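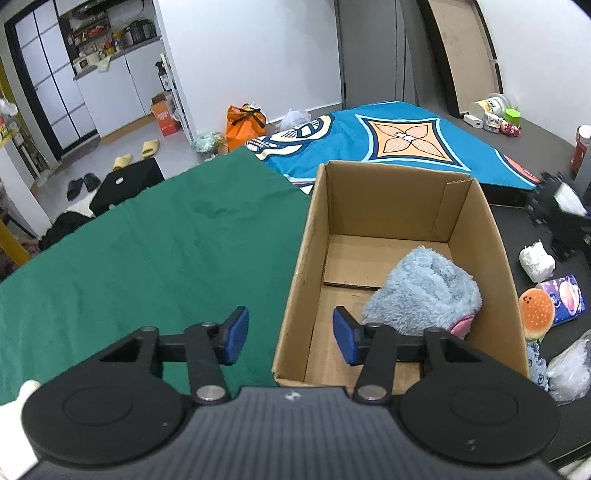

Subject: Re: [nirnora-tidy] Kid's room, one box at a time?
To: nirnora-tidy
Time: 9:40 pm

Hello everyone, and hello especially to our new list member with the small bedroom and the big pile. I meant to write back yesterday and then supper ran long, so forgive me if others have already said some of this off-list.

> We are moving to a smaller place in August and I have been dreading
> our daughter's room. I keep starting with the closet and ending up on
> the floor with a lapful of little toys, tissue packs, hair ties and
> I don't know what else, and two hours later the room looks worse.
> Do you all pack by type (all the soft toys together) or by where
> things live in the room? And how do you handle the fuzzy and squishy
> stuff? My sister-in-law says to vacuum-bag everything. I have 6 boxes
> from Bomis sitting flat in the hall and I'm scared to put the first
> one together.

First of all, put the first one together! I know just what you mean about boxes sitting flat in the hall. They look at you every time you go by with the laundry. Once there is one standing open in the room it feels like a thing you can drop something into on your way past, and that is how most of my packing gets done, a bit here and a bit there between other chores.

I fold the top flaps down inside the box while I'm filling it. My mother always left hers sticking up and was forever bumping them with her elbows. Folded in, they stay out of the way, and when you get near the top you just pull them out again and tape. You do lose a sliver of space along the walls while you work, so don't wedge anything stiff down there or you'll be fishing for the flap later. And do run your hand over the bottom seam before anything goes in. If it gives at all, two strips of tape on the outside, one each way. I skipped this on a box of board games when we left the Figueiredo apartments and I was picking little plastic houses out of the stairwell until dark.

Now, by type or by place. I've tried both, and for a child's room I've settled on a mix that suits me, though I know there are folks here who feel strongly the other way (and please do speak up, I enjoy the arguments). Soft things go first and they go together. They weigh nothing, they don't break, and you get a full-looking box very fast, which does wonders for morale. The light blue fuzzy one with the long hair and the pink lining went into our soft box before anything else, and it took up a surprising amount of room for something you could squash flat with one hand. Let it be puffy. I'm not a believer in vacuum bags for long-fibered plush. I did it once for a shag pillow and the poor thing came out looking like a wet dog, and it never did fluff back up the way it was. T-shirts and spare blankets, sure, bag away. For the fuzzy stuff I give each piece a shake out the window and a go over with a soft hairbrush, and then lay it in loosely.

Squishies are another story. Ours include a burger with a smile printed on the bun and a bit of green lettuce, and it is much loved and not to be argued with. The thing I've learned about these foam ones is that they hold a dent if something heavy sits on them for weeks, and some of the printed ones will stick to plastic in hot weather. So they get wrapped one by one in plain white tissue paper and go in last, right on top of the soft toys, with nothing over them but the flaps. If you're moving in August I would keep them out of the car trunk too.

As for the lapful of little things, I really feel for you there. I clear one flat surface, the desk usually, and everything small goes onto it, and I mean everything. Toys, pocket tissues, bits off of other bits, the mystery pieces with teeth on them that belong to heaven knows what. I don't sort at all while I'm gathering. Then when I've had a cup of tea I sit down at it and go through the lot in one go. I set the kitchen timer for 35 minutes and when it rings I stop, finished or not. Pocket tissues never get packed in my house, by the way. They go straight in a coat or a purse. We have a purple and pink galaxy one at the moment that my daughter says is too pretty to open, so I expect that one will travel as a keepsake.

A word about the bed. Leave it made until the very end! I've done it the other way and had nowhere to set anything down, and a cross child besides. With the bedspread on (ours is turquoise with a big orange diamond and a flower in the middle, quite loud, I've grown fond of it) you have a nice wide spot for folding clothes, and the room goes on looking like somebody's room even when the shelves are bare. I also like to throw a big old cloth over whatever I'm not dealing with that day. Mine is dark green and slightly wrinkled and has been a picnic blanket and a fort in its time. You'd be surprised how much calmer you feel when you can't see the next job.

On boxes, the medium Bomis size is fine for toys, but I wouldn't use it for books unless you have strong backs coming. When we put things into the Amitska storage place two summers back, I wrote the room and a number on two sides of every box and kept the list in a school notebook. We ended at box 132 for the whole house, and yes, I know, that is why I joined this list. The notebook saved us, though. When somebody wanted the winter mittens I could say which box without moving a thing. For one bedroom you could just tape an index card to each.

And let her pack one herself. Give her 5 things to choose that ride with her and don't go in the truck at all, and let her decide about the rest of that box however she likes, even if it makes no sense to you. Mine filled hers with a single slipper, a great many drawings and a jar of buttons, and it was the first one she opened.

Does anyone have a good way to keep the hair ties together? I've been threading them on a shower curtain ring but it pops open in the box. And if the person who had the leftover white tissue paper still has any, I would be glad to come by and collect it, any evening after six suits me.

Warmly, from the yellow house on the corner

--
nirnora-tidy: the Nirnora neighborhood list for sorting, packing and passing things along
Reply to this message to write to the whole list. To leave, send a blank message with "unsubscribe" in the subject line.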